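Is a charity permitted to let a well-known actor endorse a council candidate at its event?

Thilini Sheikh
Our charity in Drorbridge has been offered a guest speaker, an actor, for its open evening in August. He intends to endorse a candidate for the Altgate ward. 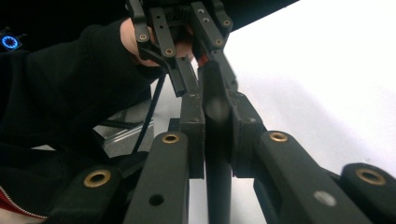
We expect more than 200 guests. May the speech go ahead as planned?

Parveen Pramanik
In England and Wales a charity must not support a candidate or a party. The speaker may discuss your work, but the endorsement should be removed. 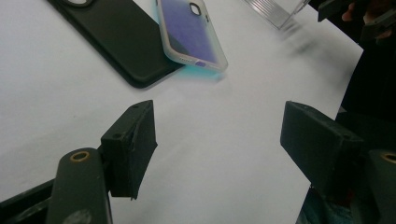 I would advise the trustees to agree the text with him in writing - at least 2 weeks beforehand - and to record the decision in the minutes.

Nundness Resident
Actors should keep to acting. We had one here before the last election and it changed no votes.
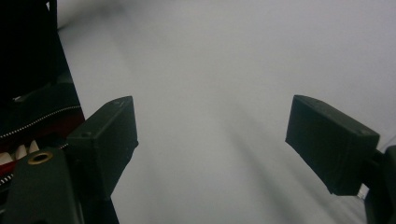 Other candidates may also complain. Ask the council's elections office if in doubt.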